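Saltodura Gripper Review: Sorting Cloth With a Pair of Arms
By Colleen Gill, January 2020

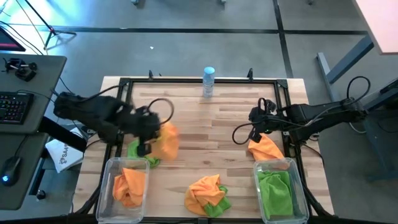 How we tested

I put a pair of Saltodura grippers on our two black arms and gave them a dull job: pick up orange and green cloths and put each color in its own clear container. Ermira Petek drove the arms for most of the 482 tries. The older Prunov grippers got the same job in December.

Picking up

Thin cloth lying flat is the hard part. The Prunov fingers tend to slide over it. The Saltodura pads pinch a fold on the first go most of the time, and we had only 14 complete misses. Tangled cloths are another matter — if orange and green are bunched together, the gripper often takes both, and you have to shake one off or bring in the other arm.

Cables

This is my main complaint. The cable leaves the gripper at a bad angle and needs a wide loop to let the wrist turn. Plan on an hour of fixing and refixing ties. Prunov does this better.

Price and verdict

We paid $3,363 for the pair, with mounts. Spare pads are $119 a set, and ours were worn at the tips by the end. I would buy the grippers again for cloth work. For boxes and bottles the Prunov pair is fine, and ours is going back on next month.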